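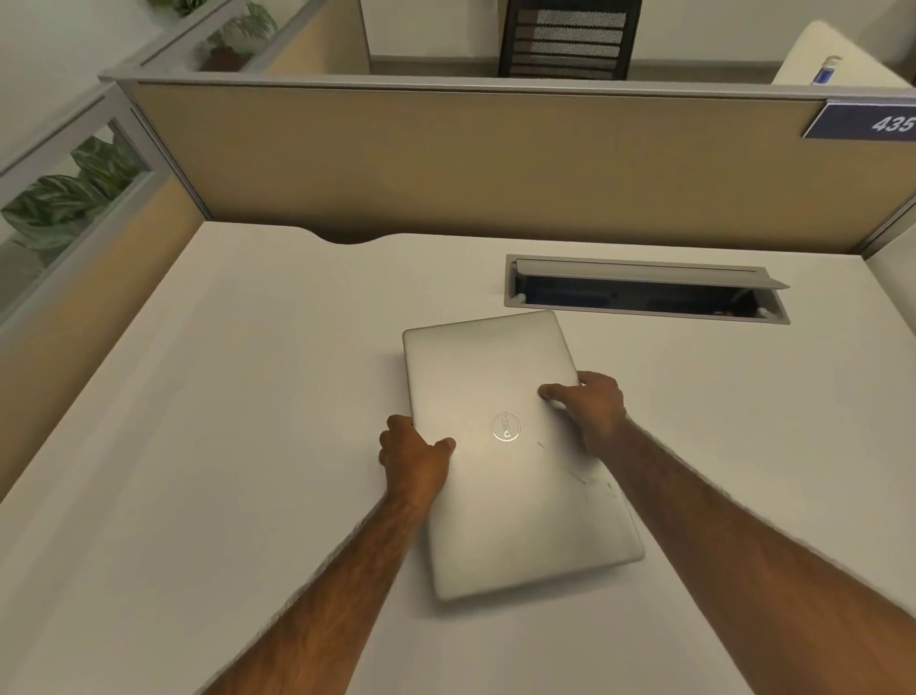

Section 4: Getting the laptop ready for the Prosetti label printer

OK, so by now you've got the printer out of the box and a roll of labels in it (if you don't, go back to section 3, I'll wait). This part is where I messed up the first time, so I've written it the way I wish someone had written it for me!

1. Plug the printer into the wall, but leave the USB cable alone for now. I know it's tempting.

2. Start up the laptop and log in with an account that's allowed to install things. On my own machine I had to hunt for that password for ages.

3. Go to the Prosetti downloads page and grab the driver for your version of Windows. Save it somewhere you'll find it again. I use the desktop, messy as that is.

4. Double-click the file and click through. When it asks for a label size, pick 40 mm. The default is a shipping size, and you'll get your jam labels printed across a whole strip of blank paper.

5. When the window says "Connect your printer now," plug in the USB cable and switch the printer on. The light blinks for a bit and then stays green.

6. Print a test label. Mine came out with the text a hair too far left, and I fixed it under Preferences, Offset, by typing in 2.

Note: If Windows adds the printer twice, delete the one with "Copy 1" after its name. Hüsnü Ağca over at the Limham shop kept both and spent a whole morning sending labels to the wrong one.

Caution: Don't pull the label backward out of the printer, even if it's crooked. Open the cover, lift the roller and take it out from the top. The glue gets on the roller otherwise and it's a pain to clean (rubbing alcohol and a cotton swab, see section 7).

Caution: Don't close the lid during a long print job unless you've changed the sleep setting. The job stops partway and you have to start the batch over.

7. Once the test label looks right, open the Erkbridge template and save a copy under your own name. Please don't type over the original, we all use it.

Next up is section 5, adding the barcodes.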